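Storkitz Community Help > Workshops and Visits > Questions

Taking a class to a robot open day. Is it worth the trip, and what should we ask?

Asked in June. Viewed 247 times. 3 answers.

I help run an after-school tech club at our middle school and we have been offered an afternoon slot at the open day at the Macapagal workshop. The flyer says there will be a small tabletop arm demonstration and a talk about how the arms are put together. We would have 29 kids, ages 11 to 13. The bus is the main cost, $521 both ways, so I need to be able to tell the school what they will get for it.

I went to the evening preview by myself to get an idea. The arm was smaller than I expected. It was folded up at the back of a table when I got there and I had time to look at the wiring before the talk started.
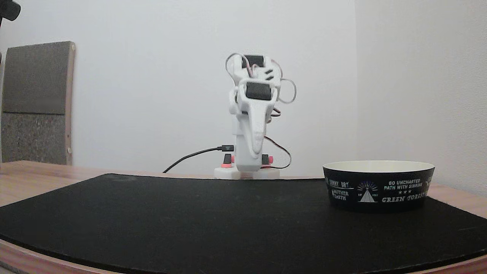
My questions are these. Can a group that size see anything, or do they end up looking at each other's backs? Is there enough going on for two hours? And has anyone been to the one at Teterard, which is closer to us and would save on the bus?

Answer 1
Accepted by the asker

We took two groups to Macapagal last year so I can answer most of this.

Group size: 29 is too many for one table. Ask them to split you. They will run the arm demonstration for half the group while the other half does the talk, then swap. You have to ask when you book, they don't do it automatically. Ten or so kids can stand at the table comfortably. With fifteen, put the short ones in front and it is okay.

What they see: the arm does a pick and place job, a little block and a paper bowl on a black mat. It is slow. Tell the kids that before you go or they will be disappointed, because they are expecting something from a movie.

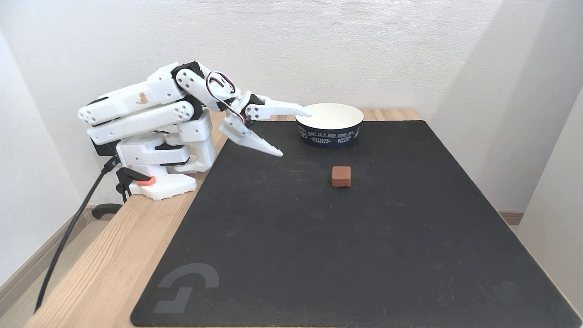

The part ours liked best was guessing where the arm would go next. One of our parents had them write the steps down on paper first (open, move over, lower, close, lift and so on) and then compare with what the arm did. Most of them left out opening the gripper at the start. That filled a good 20 minutes and it cost nothing.

Good questions to bring:

What does each motor do?
What happens if the block is not where the arm expects it?
Which parts were printed, and how long does one take to print?
What breaks most often?

The last one got the longest answer when we went. Ask about cables.

Two hours is fine if you split. If you don't split, it is closer to one hour of content. There is no lunch area, so eat on the bus. Parking for the bus is behind the building and you need to call ahead for the gate.

For your school, a result they can understand is better than a lot of technical talk. I put one photo in my report and that was enough.

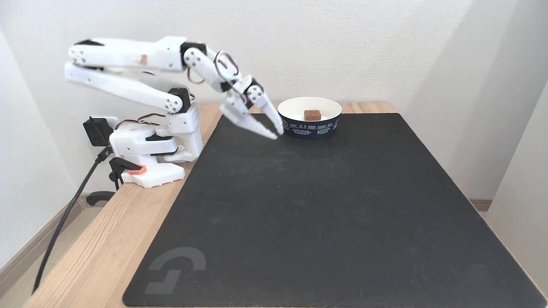 Block in the bowl, gripper open beside it. Macapagal open day.

Answer 2

I have been to Teterard but not the other one. It is closer but it was mostly slides, and the arm was behind a rope. They had a Duro kit out on a side table that you could pick up and handle, which the younger kids enjoyed. I would not send 29 there. The room is small and gets hot in June. If the bus money is a problem, maybe ask whether they would come to you. They said they did school visits but I don't know if that is still true.

Answer 3

Same question from me, did you book it in the end? Our district wants a form for anything over $500 so your bus would be over by a little. Try getting a quote for one way drop off and have the parents pick up.

Comment from the asker

Thanks all. I wrote to Macapagal and they agreed to split us into two groups, starting at 1:30. I will use the write-down-the-steps idea. Still waiting on the form for the bus.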